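Zakeck adds frozen oat dessert cups to Clarkby theater counters

27 Sep 2025

Zakeck, which makes dairy-free frozen desserts at a plant in Iltthorpe, has begun supplying single-serve oat cups to the concession counters and cafe of the Landeg movie theater in Clarkby. The cups replace a dairy ice cream bar that the theater dropped in August.

The range consists of 3 flavors: vanilla, dark chocolate and sour cherry. All are made from an oat base with coconut fat, and none contains milk, egg, honey or gelatin. The vanilla and cherry cups are also made without soy. The chocolate cup uses soy lecithin as an emulsifier, and the allergen panel on the lid lists it.

Mali Probert, product manager at Zakeck, said the main technical problem was storage temperature. Concession freezers are opened often during the period before a show, and the air inside warms each time. An oat base with a low sugar content tends to form large ice crystals under those conditions and turns grainy within days.

"We raised the solids and changed the stabilizer to a blend of guar and locust bean gum," Probert said. "The cup now holds its texture in a display freezer. The first version did not."

The reformulated product was tested at Landeg over the summer with a trial batch of 400 cups. Samples were pulled from the freezer at the start and end of each shift and checked for crystal size, shrinkage and lid seal. Probert said two cups were rejected for poor seals and that the filling line at Iltthorpe has been adjusted.

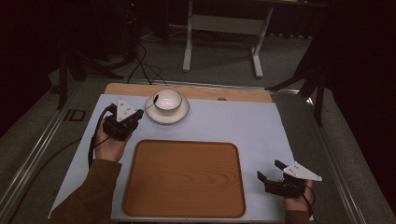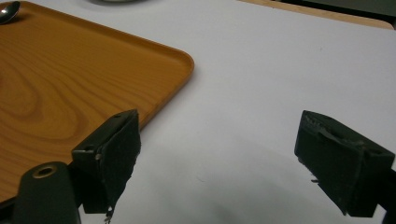 Wood-grain serving tray on a tabletop.

The theater cafe will also serve the vanilla flavor as an affogato, with a shot of espresso poured over one scoop. For this the company supplies a larger tub – the retail cup is too narrow for a standard scoop. Oat milk is already stocked at the cafe for hot drinks, and staff will use separate scoops and rinse wells for the dairy-free tubs.

Popcorn at the Landeg counters is popped in coconut oil and is free of dairy as sold. The topping from the self-service pump is a different matter. It contains milk solids, and the theater has now put a label on the pump saying so. A dairy-free topping is under review, but no supplier has been chosen.

Zakeck said the current line can fill some 300 cups per hour, enough for the Clarkby order and the company's existing grocery accounts. Supplying more theaters would require a second filling head. Probert said that purchase depends on winter sales, when demand for frozen products at concession counters normally drops.

The cups are on sale at both Landeg concession counters and in the cafe during regular opening hours. Full ingredient lists are posted beside the freezers and are available on request at the box office.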